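Home | News | Minutes | Contact

Dranis Court Residents Assn. Minutes, October
Posted by Beryl Naylor

Present: B. Naylor (chair), S. Kamath, Fung-ping Liao, C. Grgić. Apologies: Senthil Unnithan.

Started 7:10. Last minutes ok'd.

1. Flooring. Carpet cleaning quote in, $495. Costel wants a second quote, thinks its high. Agreed, he'll call Skaltorska.
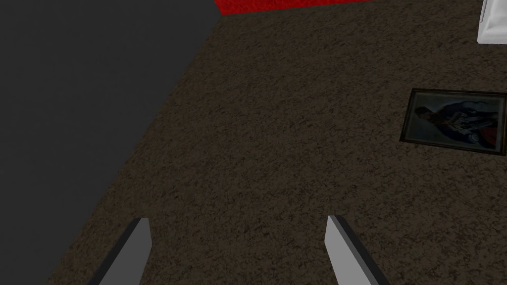 Item 1: brown speckled carpet

2. Hallways. Sreekumar got 17 replies on paint colors, no clear winner. Leave walls alone til spring. Marble polish defered.

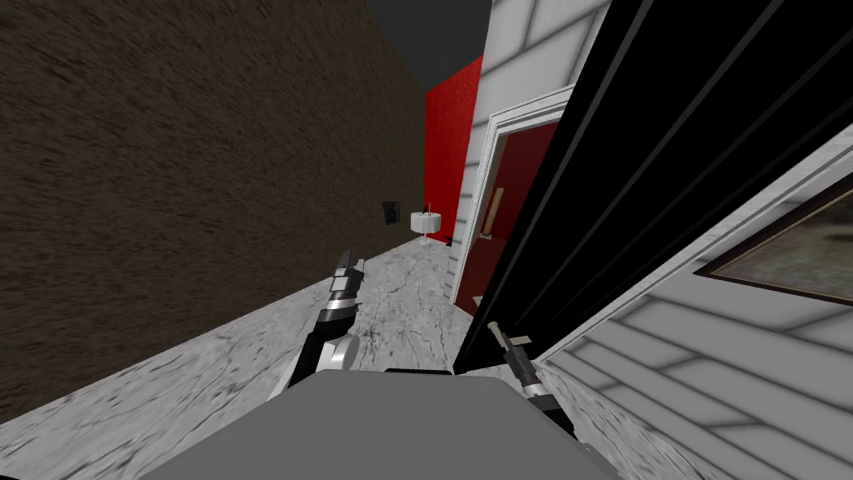

Item 2: corridor, red end wall

3. Money. Balance $1,110. Some 70 in late dues still owed, Beryl to send reminders.

4. AOB. Bike rack again. Fung-ping to measure.

Closed 8:25.

Recent:
- September minutes
- Trash pickup changes
- Naidu parking update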